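2018-11-18
by Sharada Pinto

The piano is leaving. I have written that sentence in this diary before, in February, and the piano read it and stayed where it was, but this time money has changed hands. The money went from me to them, which I gather is how it works now. You used to be able to sell a piano. Then you could give one away. At present you pay to be forgiven for owning one.

The man on the phone at Jamberg quoted me $353, and I said that seemed like a lot, and he asked if there were stairs. I said there were two. He asked if I meant two flights or two steps, and I said steps, and there was a long pause in which I believe he was deciding whether I was the sort of woman who lies about stairs. Then he said $353 again.

It came to us from my aunt in Ustow, who had it from the church, who had it from someone who was presumably glad to see it go. Nothing above the second F has sounded right in my lifetime. The tuner we had when I was ten used to eat his sandwich before he started, because he said he wouldn't want it after. I took lessons for six years and can play the first half of a sonatina, up to where the page turns. I never learned to turn the page and keep going. Mrs. Orr down the hall says I should make something of that, but she says this about everything.

I have been trying to feel sad at the right time and keep missing it. On the morning I made the booking I felt wonderful. I walked to the store and bought expensive butter. Then last night I was looking for the scissors, which live in the piano bench along with the takeout menus and the spare fuses, and found my old practice notebook, with the teacher's handwriting going slowly downhill week by week. "Good start." "Slower." "Slower, please." "Did you open this at all?" I sat on the floor and read the whole thing and was useless for the rest of the evening.

Lanying came over to help me empty the top. I had no idea a flat surface could hold that much. We found the warranty for a toaster I don't remember having, a jar of foreign coins, and a library book from Cuautle, a town I have not lived in since I was married. She wanted me to mail it back. I said the fine would be larger than the town. She put it in her bag, and I know perfectly well she's going to mail it back, and with a note.

Then she asked what was going to go in the space, and I said nothing, I wanted the space, and she looked at me the way people do when you say you're going to start getting up early. I held firm. I want to walk from the kitchen to the window in a straight line. For eleven years I have gone around that thing with a cup of coffee, sideways, like a crab with a mortgage.

Junhao telephoned after supper to ask if he could have the stool. Not the piano, he was very quick to say that, only the stool. He has been my brother-in-law for a long time and has never once asked for the heavy part of anything. I told him he could have it if he came for it himself, and he said he'd see how his back was. So the stool will be here at Easter.

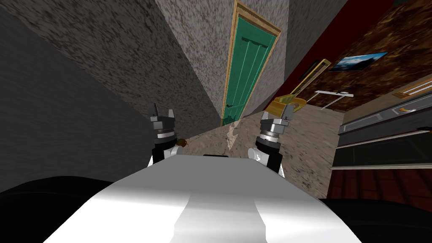 I played it one last time before bed, with the lid half down on account of the downstairs neighbors. First half of the sonatina. I got a good deal further than I expected and then reached the page turn, and stopped, and sat there with my hands up. The B flat stuck, as it always has in damp weather, and I pressed it back up with one finger from underneath without thinking. I suppose my finger will go on knowing how to do that for years, with no further call for it.

The movers come between eight and two, which is a window you could drive a piano through. I have cleared the hall, rolled up the rug, and taken the door to the living room off its hinges, or rather I have taken out one pin and frightened myself. The rest of the door can be their problem. For $353 I feel they might bring a screwdriver.

Must remember to find another place for the scissors. Also the fuses. Also, I have just thought, the phone has been sitting on the piano all this time and I have no other table the cord will reach.

Filed under: Home, More or Less | Things Going Out the Door

© Sharada Pinto. Write to me through the contact page. Back to top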